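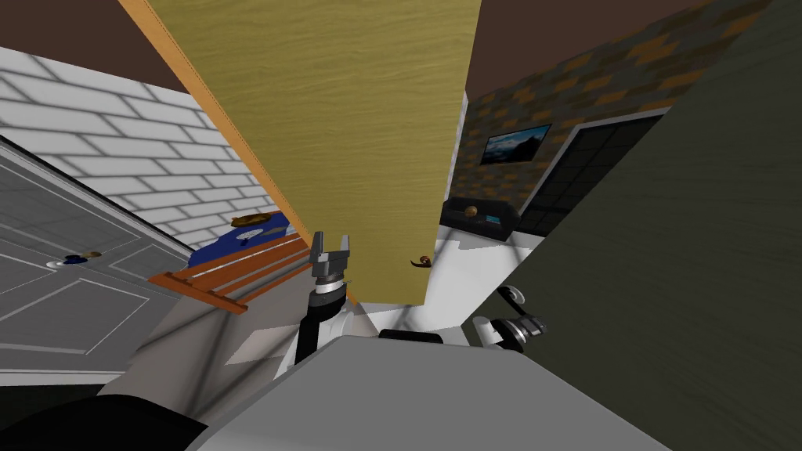
My machine ran all night and the windows were still streaming at breakfast, wrote one reader of the old version of this guide, so could you please put the bit about doors and settings before the bit about cleaning? Fair enough! I've moved things about, and what used to be tucked away at the back is now section 2.

Section 2: Setting up your Firero dehumidifier for the first time
Last revised Dec 29, 2018

I'm assuming you've got it out of the box and pulled off the blue tape (check inside the tank as well, there's a strip holding the float down and I missed mine completely). If it travelled on its side, stand it upright and leave it for eight hours before you plug it in. I know. Go and do something else.

Choosing the spot

1. Pick the dampest room first. For most people that's a back bedroom or wherever the washing gets dried.
2. Put it on a hard, level floor. On thick carpet the tank sits a touch skew and the full light comes on early.
3. Keep the grille at the back clear of curtains and bedding. I leave a good hand's width behind mine and more above it, as the air comes out of the top.
4. Shut the windows, then the doors. With the door open you're trying to dry the whole house, and the poor thing will never switch itself off. 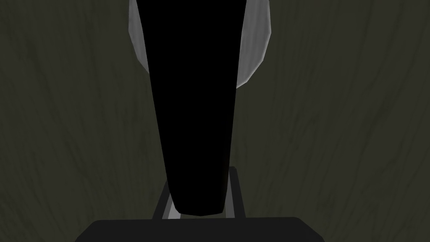
Fig. 2. Black wedge shape at close range, with something curved in white and grey behind it.

Note: if you want the machine on the landing to do several rooms at once, do it the other way round and leave the inside doors open. Expect it to take days. I did this in our terrace on Liyanage Road one February and it did work, but I wouldn't start that way.

First run

5. Push the tank in until it clicks. No click, no power. Most of the "it's dead" emails I get are this.
6. Plug it straight into the wall. No extension leads, please.
7. Press the fan button until both lamps are lit, and set the dial to 2. The higher settings are for laundry, and they're noisy.
8. Leave it be until the next day. The tank may look almost empty to begin with, especially in a cold room, and that doesn't mean you've got a bad one.
9. Empty the tank, click it back, and only now start fiddling with the dial.

Caution: switch off and unplug before you take the tank out. Don't drink the water or give it to pets, and don't put it in the iron either.

Using the drain hose

The Costine hose kit fits the spout at the back once you've snapped off the little cover. Run the hose downhill all the way. A loop that rises even slightly will hold water, and then it comes out on your floor instead. The Dukura kit looks the same in the packet but the collar is a shade too wide and it drips. 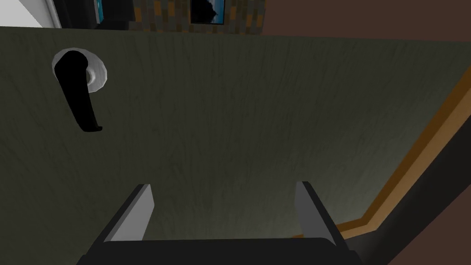
Fig. 3. Dark olive green door with a black lever handle on a round plate.

If the hose has to go under a door, check that the door still closes without squashing it flat.

Resetting the filter light

The orange light comes on after 4,000 hours whether the filter is dirty or not. Wash it in lukewarm water, let it dry properly, slot it back with the tab facing you, then hold the fan button down until the light goes out. If it comes back on straight away, see section 8.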